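Old office towers find a second life at Kakdale repair room

If you've had an old desktop computer gathering dust under the stairs (and going by the number of people who stopped to chat when we dropped in, plenty of you have), the folks at the Kakdale repair room would love to take it off your hands before the end of winter.

The room, tucked in behind the old Guérin bakery, opened its computer bench in January and has been busy ever since. So far 618 desktop machines have come through the door, most of them retired office towers from local businesses, along with a good many from family basements. The ones that can be saved are cleaned up, given a fresh operating system and passed along to students, newcomers and seniors in the neighbourhood who would otherwise be doing their banking and homework on a phone.

Njål Kristiansen, who looks after the bench, is a great believer in the plain old office tower. The side panel comes away, the memory and the drive are easy to get at, and there's usually a bit of life left in the power supply too. He told us he'd take one of those over a slim new laptop any day of the week, and then he told us why, at some length, over a very good cup of tea.
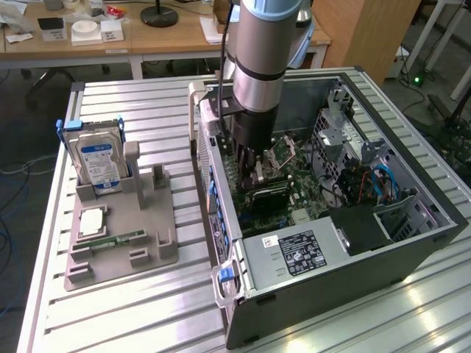
Hard drives get special attention, as you'd hope. Every drive that arrives is taken out and wiped before anything else is decided, and any that won't wipe properly is sent to Stistano, the recycler out by the highway, to be shredded. Donors can ask for a slip confirming it's been done, and Kristiansen says more and more of them do. Memory modules, cables and mounting rails in good shape are sorted into drawers for the next machine that needs them, and the bare metal cases go for scrap, with the proceeds put toward the heating bill.

Maëlys Lacroix brought in 4 towers from her accounting office last month and ended up staying the whole afternoon. "I only meant to drop them at the door," she laughed, "but I'd never seen the inside of one before, and I'd been sitting beside them for 10 years!" She has since signed up for the evening course, a friendly three-session introduction to taking a computer apart and getting it back together again, run with a small grant from Fekano.

Desktops of any age or colour are welcome, working or not, and so are keyboards and mice. Please hold on to your old tube monitors for now, as there's simply no room for them. Drop-offs are at the side door until 4 p.m., and there's a cart by the entrance if you've got something heavy.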